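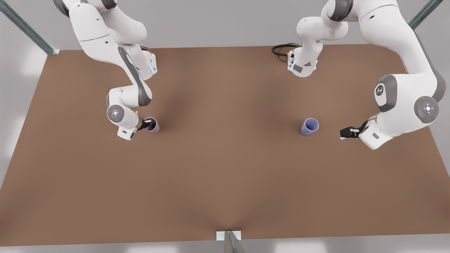
Flat brown top, matt, front edge nearest.

Modimlow workshop, finishing room notebook
June, started 7.40 in the morning

Carrying on with the matt brown for the Drumovness tearoom tables. The last batch dried too shiny and marked when you leaned on it, so this is a fresh start with the same pigment and less oil in the mix.

Base is the usual water-borne binder. Primer is Bite, one coat, brushed. Matting paste is Lidulex, which we had in the cupboard from the shelving job. The lid had rusted on and there was a skin on top. I took the skin off and strained the rest through an old stocking. It smelled normal and stirred out smooth.

Batch 51

Pigment was weighed dry, then wetted with a little warm water and left to stand while I cleaned the sieve. Total weight in the pot before thinning was 483 g. Added the matting paste a spoonful at a time with the drill mixer on its slowest speed. It foamed anyway. Left it with the lid loosely on until the foam had gone down, then went through it once more by hand with a flat stick.

The colour in the pot looks far too pink. It did last time too and dried back to a proper brown, so I left it alone. Anyone picking this up after me: please don't add black to correct it wet. Two pots went to waste that way in the spring and they both dried like mud.

Test boards

Boards were sanded, wiped with a damp cloth and left to dry by the window before priming. First coat by short-pile roller, finished off with a wide soft brush in one direction. I tried a second board with the roller only and it kept a slight orange peel. I could feel it with a fingernail more than see it. Brush finish wins, though it is slower and you have to keep a wet edge all the way across.

Second coat went on after lunch. The first was dry to touch by then but still soft underneath at the thick end, where I had let it pool. I should have waited. The thick end dragged a bit under the brush and I had to let that board go.

Rubbing down between coats: the grey pad was fine. I tried 2000 grit wet on one corner to see whether it would take the last of the nibs out, and it did, but it also polished the corner. On a matt finish that is no use, as you get a shiny patch that catches the light from the door. Pad only from now on.

Judging the colour

The brown changes a great deal with where you stand and what the light is doing. It looks warmer and lighter in the middle of a top and cooler towards the far edge. I spent longer than I should have this afternoon thinking the coat was uneven, then turned the board round and the pale patch stayed where it was while the board moved. It was the light. Check any doubtful board by turning it before touching it up.

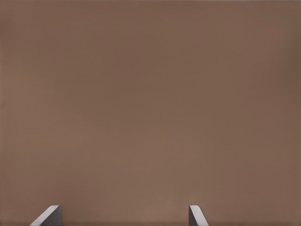

Water and tea marks

The tearoom people are mostly worried about rings, and fairly so, given what their old tables look like. Aušra Rozīte rang from Drumovness while I was setting this up and asked whether they would need coasters. I said I would tell her when I knew.

Did the ring test on a board from the previous batch, which has had time to harden. The new boards are too fresh for it and would only give a bad result. Put down plain water, black tea, tea with milk, and a smear of butter, each under an upturned jar lid, and left them for 8 hours.

Plain water: nothing after drying.
Black tea: faint ring, came off with a damp cloth and a drop of washing-up liquid.
Tea with milk: same, a little easier.
Butter: left a dark patch. It faded a good deal when washed but is still there if you know where to look.

So grease is the weak point, as it always is with this sort of finish. A coat of clear over the top would fix it and would also spoil the look they asked for. I would sooner give them a small tin for touching up and a note on cleaning. Will put both options to Aušra and let her choose.

Hot cup test not done. I want to do it on a fully hardened board with a filled cup straight from the kettle, and I want someone else there to look at the mark and say whether they can see it. I have been staring at brown all day and no longer trust my eyes.

Crockery against the brown

Aušra also wants to know what colour cups would look right, as they are buying new ones. Not really our department, but she asked. The soft blue, a bit towards violet, sits well against it. Straight sides and no handle suits the plain tops too. I would steer her away from cream, which makes the brown look dirty, and from anything close to the brown itself.

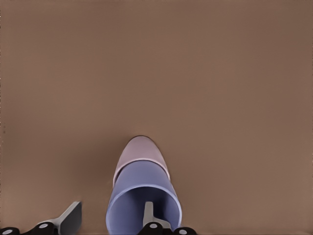
To do

Label the pot of batch 51 and write the weight on the lid as well as in here.

Order more Lidulex. What is left will do the sample top but won't do the whole set. Ask if it comes in the smaller tub, so it doesn't skin over again.

Find out how the tearoom cleans its tables now. If they use a spray with bleach in it, the ring test needs doing again with that.

New soft brush. The wide one is shedding and I picked hairs out of the second coat with tweezers.

Leave the new boards flat on the rack, face up, with nothing on them. The one leaning by the door is the spoiled one and can be used for scraping tests.

Cleaned up by 5.15. Roller sleeve is soaking in the bucket under the sink, needs wringing out in the morning.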